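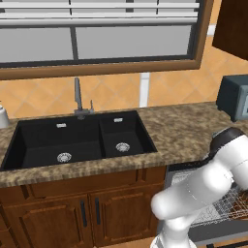
Fig. 1. Kitchen window with blinds partly drawn, tiled backsplash beneath (computer render).

Week 2: Daylight, glare and why your kitchen feels gloomy at teatime

Last updated: 2023-11-11

Right, so last week we did the eye, and I promised this week we'd get on to real rooms. These notes cover what I said in the session plus a couple of bits I ran out of time for (sorry to the back row, I did see you packing up).

The first idea to get hold of is that daylight in a room comes in three ways. There's light straight from the sky, there's light that has bounced off something outside, such as next door's wall or a pale patio, and there's light that has bounced around indoors before it gets to you. Near the window you get plenty of the first sort. At the back of a deep room you're living almost entirely on the third, so the colour of your walls and ceiling matters an awful lot more back there than people expect!

We measure all this with the daylight factor. Take the light falling on your worktop or desk, divide it by the light falling outdoors under an overcast sky at the same moment, and turn it into a percentage. I did one on the board from the Villalobos house: 203 lux on the table, and a daylight factor of 2 per cent, so you should be able to work backwards and tell me what it was doing outside. Have a go before you look it up. If your answer is smaller than 203 you've multiplied the wrong way round, and I've done that in front of a full lecture theatre, so you're in good company.

Do remember it's always an overcast sky. Several of you wanted to measure on a sunny afternoon and got lovely big numbers that mean nothing much, because the sun moves and clouds come and go while you're faffing with the meter.

Now, blinds. Horizontal slats are clever things. Tilt them so the outer edge is up and they throw light on to the floor; tilt them the other way and you send some of it at the ceiling, where it spreads further back into the room. Pale slats do this far better than dark ones. Vertical slats suit east and west windows, where the sun comes in low and from the side. Roller blinds are all or nothing, though a thin fabric one will soften glare quite nicely.

Glare itself we split in two. Disability glare stops you seeing the thing you're trying to see (think of driving into a low sun). Discomfort glare lets you see perfectly well but gives you a headache by the end of the day. A bright window in a dark wall is the classic cause of the second, and one old remedy is to splay the sides of the opening so there's a middling step between bright glass and dim wall. Georgian builders were very good at this. Have a look next time you're in an old house with shutters.

Shiny surfaces deserve a word too. A glossy tile or worktop acts a bit like a mirror, so a bright patch shows up in it and slides about as you move your head. A matt surface of the same colour reflects a similar amount of light overall but scatters it, and it's usually kinder on the eyes.

For the reading, do the Wirnard chapter on sky models. Skip the derivation unless you enjoy that kind of thing (I do, but I'm odd). The Skaveser case study is shorter and has the better diagrams.

Practical for next time: borrow a meter from Room 407, pick a room, and take 15 readings in a straight line from the window to the back wall, all at table height. Keep your own shadow off the sensor, please. Plot them, join them up, and bring the graph along. We'll pin them all up and try to guess which rooms have dark carpets.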